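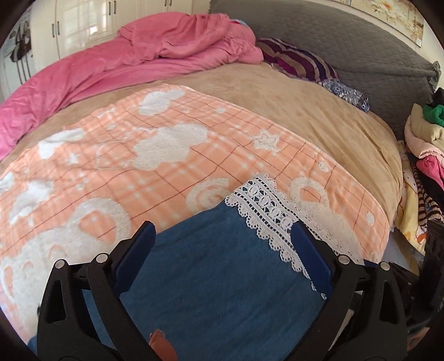

Paso 1. Antes de tocar ninguna prenda

Guía rápida para sesiones con pinza de mano sobre tela blanda, en habitaciones de verdad. Es lo que usamos en Murnulus, con cosas copiadas de la norma interna de Rees. Faltan partes, las iré subiendo.

Lo primero, permiso por escrito de quien vive en la casa. Sin papel no se graba. Cuadros, fotos de familia, cartas: preguntar uno por uno si pueden salir. Ventanas también, y ojo con los reflejos en armarios de puerta brillante, que ahí se cuela media calle.

La cama no se arregla. Mantas como estén, edredón arrugado, ropa amontonada contra la pared, todo vale. Lo que sí se quita: medicinas, documentos, móviles, cualquier cosa con un nombre escrito.

Paso 2. Revisar la pinza

Abrir y cerrar 5 veces en vacío. Si roza o hace ruido, fuera.
Mirar los remaches y las almohadillas de los dedos. Borde levantado = se cambia, nada de pegamento.
Pasar un paño blanco por las almohadillas. Si mancha, limpiar y repetir.
Lente limpia, que se olvida siempre.

Paso 3. Elegir por dónde coger

Vaquero liso: pellizcar un pliegue, mejor lejos de la costura.
Puntilla o ganchillo: no se agarra nunca por ahí. Los calados se enganchan y se rompen, y eso lo pagamos nosotros. Coger la tela a 2 dedos de la puntilla como mínimo.
Mantas con relieve o pelo: pinza bien abierta, cerrar despacio, no arrastrar.
Si la prenda está encima de otra, comprobar que no vienen las dos juntas. Si vienen, soltar y anotarlo como fallo, no se corrige con la otra mano.

Paso 4. Durante la toma

La mano libre fuera, salvo que la ficha diga dos manos.
Nada de tirones. Si algo se resiste, se abre la pinza y se vuelve a empezar.
Pausa de 2 segundos al principio y al final, pinza quieta.
Con más de 2 fallos seguidos en la misma prenda, cambiar de prenda y apuntarlo en Stukance.

Paso 5. Al terminar

Dejar la habitacion como estaba, salvo que la persona pida otra cosa.
Revisar las prendas delante de ella. Hilo suelto o marca: parte de daños el mismo dia, no al siguiente.
Subir las tomas, también las malas. Borrar fallos por cuenta propia está prohibido desde marzo.
Si en la revisión aparece algo privado, la toma se bloquea y se avisa, no se recorta a ojo.

Pendiente: lana gruesa y cremalleras. La plantilla del permiso está en la carpeta Zarkisis, usad la última versión.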